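Dumelley two-arm picking cell, refurbished
Sold by Plerwood

I'm Yolotzin Becerra and I look after the used arms at Plerwood, so if you ring up about this one you'll get me. It's a pair of Dumelley arms on a shared base, with grippers, a head camera and a wrist camera, and it's been my favourite thing in the building since April (don't tell the boss). 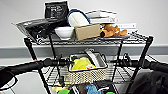 Wire shelves and baskets are good practice for this cell.
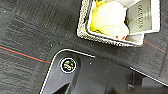

Anyway, condition. Both arms came in with tired wrist bearings and I've replaced those, plus the finger pads on all the grippers we supply with it. The left shoulder had a slight knock when it changed direction. I chased that for far too long before I found a loose clamp screw inside the cover! It's been quiet ever since. The covers have a few scuffs and I haven't tried to polish them out.

Setting it up

You need a flat floor and a clear run for the arms. Park the base, lock the castors, then power up the controller and leave it alone until both arms have found their home position. Please don't nudge them along, I know it's tempting. After that run the camera check from the Mikitz software, and if the wrist view is off, loosen the two bracket screws, straighten it and run the check again. First time through it took me 12 minutes, and I'm slow with menus.

Carpet is fine as long as it's a short pile. On anything thick the castors sink a bit and your shelf heights will drift, so do the height check again after you've moved it.

Looking after it

Wipe the camera covers with a dry lens cloth before each session. Fluff is the main enemy, it gets everywhere if you're picking up soft things, and a smeary wrist camera will have you blaming the software all afternoon (ask me how I know). Finger pads want changing every 9 weeks if it's working daily. They pull straight off, and the new ones push on until they click.

Cables: follow each one from shoulder to wrist with the power off and look for shiny patches, mostly at the elbow. I've fitted new Trujillo sleeves there but they do wear. If an arm stops with a joint fault, switch off at the controller, check nothing is caught, then start again from home. Same joint faulting twice? Leave it off and ring me.

What you get

Both arms on the base, controller, cameras, stop button on a long lead, 9 spare finger pads, the hex keys and my handwritten notes, which I'll type up if you can't read them.

Collection from our unit or we can deliver on a pallet. Ring before 4 pm if you'd like to see it running, and bring something awkward for it to pick up.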